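Gremgate Chapel: premises and kitchen safety checklist
Inspected Mar 8, 2024 by Adesuwa Olaniyan. Comments by Onyekachi Onyeka.

1. Main door and porch: pass. Ramp clear.
2. Prayer room candles: fail. Two holders stand within reach of the curtain. Move to the stone shelf.
3. Fire extinguishers: pass. Next service June.
4. Memorial book stand: pass, loose screw tightened.
5. Hall seating, Sunday school layout: pass. Gangway kept at up to 16 chairs per row.

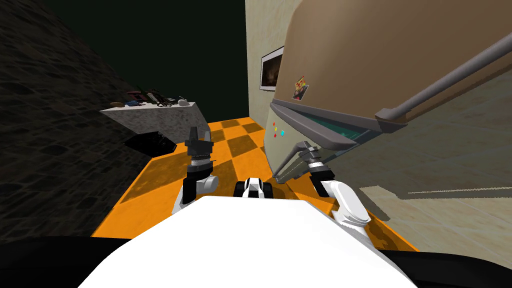
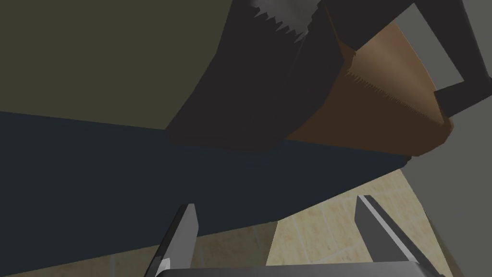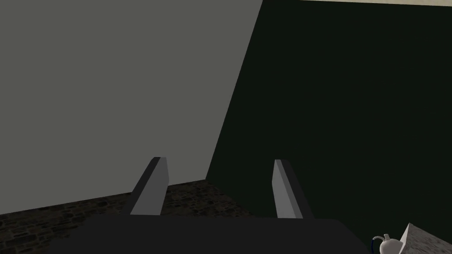
6. Kitchen, fellowship lunches: pass with comment. The fridge log has gaps on 7 dates and must be filled in before each shared meal. Food brought from home is to be labelled with the dish and the household. The area in front of the refrigerator, where the first picture has large orange tiles in a two-tone check, is to be included in the floor check after every lunch. Spills are to be wiped up at once and the wet floor sign put out.

7. Baptistry cover: pass. Lock number 1319 entered in the key book.
8. Heater in vestry (Astik, 2000 W): not tested. Do not use until tested.
9. Hymn book trolley: fail. One castor missing. Adeleke Joinery to quote.
10. First aid box: pass. Plasters low.

Items 2 and 9 to be rechecked before the joint service with Rikgate. Item 8 remains open.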